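Workstation Setup and Conduct for Hand-Held Gripper Recording

Operating Procedures, Plesosham Teaching Laboratory
Maintained by Aishwarya Marar. Last revised in April.

Purpose

This page sets out the steps that operators must follow when recording tabletop tasks with hand-held grippers. It applies to all stations at Plesosham and to visiting staff from Gilmartin. Operators who have not completed the station briefing may not record unsupervised.

Before the session

1. Reserve the station through the Plilum booking page. Sessions are limited to 47 minutes, including setup and clearing.

2. Inspect both grippers. Soft pads must be firmly seated and free of tears. Tighten any loose screw with the driver supplied. Do not substitute a longer screw.

3. Check the square markers on the fingers. A marker that is scratched, lifted at a corner or covered by tape must be replaced before recording begins.

4. Wipe the camera lens with a dry cloth.

Arranging the table

5. Place only the items named on the task sheet. Personal belongings, drinks and packaging are to be kept off the table at all times.

6. Leave clear space in front of the working items so that the fingers can open fully. Upright items, such as a spoon standing in a wire basket, should be within reach of the gripper without the operator leaning over the table. Where the task sheet calls for a toaster, stand it toward the back, with the slots facing up and the bread in place.

7. Hold the gripper at the starting position and review the camera view. Both fingers and their markers must be visible, together with the items to be handled.

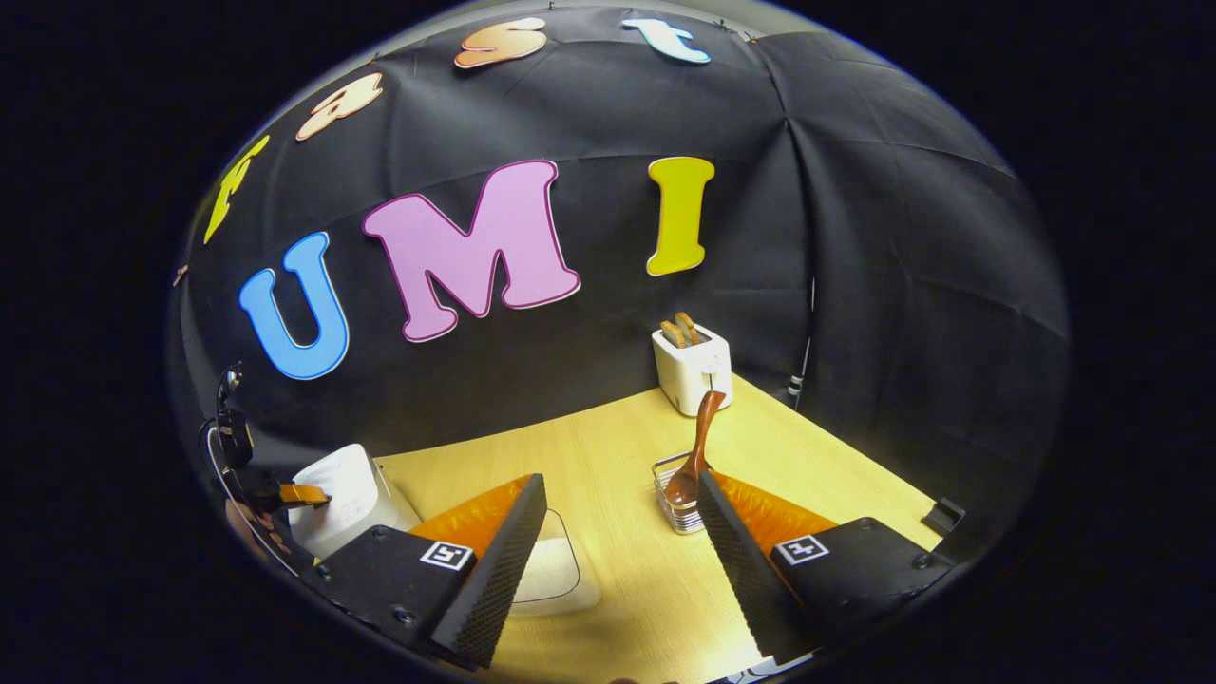

Recording

8. Announce the start of each recording aloud. Other persons must remain outside the floor tape, which is laid 700 mm from the table edge.

9. Move at a steady pace. Sudden turns of the wrist blur the markers and may cause the recording to be rejected at review.

10. Keep cables behind the hand and away from the items. If a cable catches, stop the recording, free the cable and begin again.

11. Do not repeat a failed grasp more than 3 times in one recording. End the recording and note the failure on the log sheet. Failed attempts are to be kept and labeled as such. They may not be deleted by the operator.

Electrical and heated items

Appliances used as task items must remain unplugged unless the task sheet states otherwise and a supervisor is present. Bread and other food placed on the table for a session may not be eaten, and must be discarded when the booking ends.

Clearing the station

12. Return each item to the shelf position shown on its label. Set the grippers in their cradles with the fingers open.

13. Sign the log sheet and leave it in the tray in Room 102.

Reporting faults

Damage to a gripper, marker or camera must be reported to Brendan Foley before the next booking. Requests to change the items on a task sheet should be sent to Peadar Keane in writing. Changes made at the table without approval will result in the session being excluded from the record.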